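2020-11-17 – notebook, garment folding set, Hovetell bedroom site

Target for today was 100 episodes with gripper 007, two-handed folds only. Protocol unchanged from the Clandgate runs: open fingers fully before approach, pause one second at contact, pause again at release. Darnell Mahmoud re-ran calibration before the start.

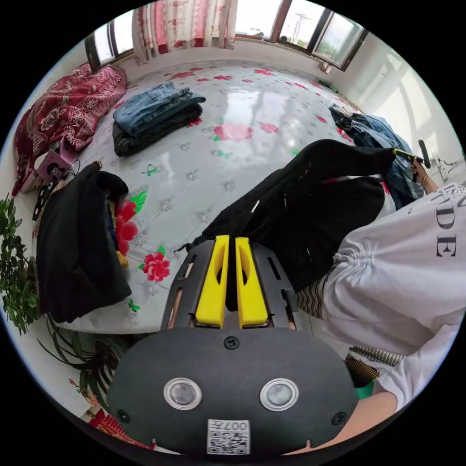
Surface reflection is my main worry for tracking. Mirjana asked for a matte cover at this site and we did not get one. The rose-print sheet throws window light straight back at the lens, though the print does give plenty of features to lock onto. Jeans on top of the dark gray piece are the reference for a finished stack. Log glare per episode as 0/1/2.

Running total after the last upload is 3316 episodes, of which 1748 passed the filter. Most rejects are lost tracking, then late release. Tobias wants the reject reasons split by garment color.
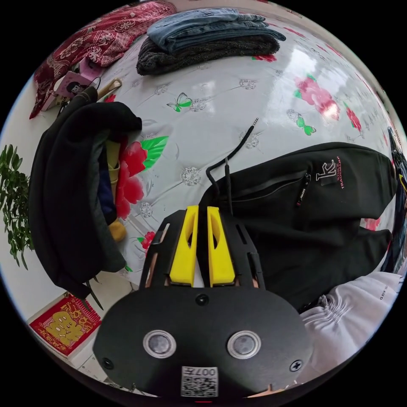
Black-on-black is still the weak class. Labelers in the Holloway batch disagreed on where one item ended and the next began in almost 66 clips. The black garment with the TRACKMAN logo should be easier – the white mark and the zipper pull give an anchor for grasp labels. Tag the loose cable with the audio plug as a distractor, not a target.

To do: ask Esperanza for a shorter exposure setting, resend label guide to Mavis.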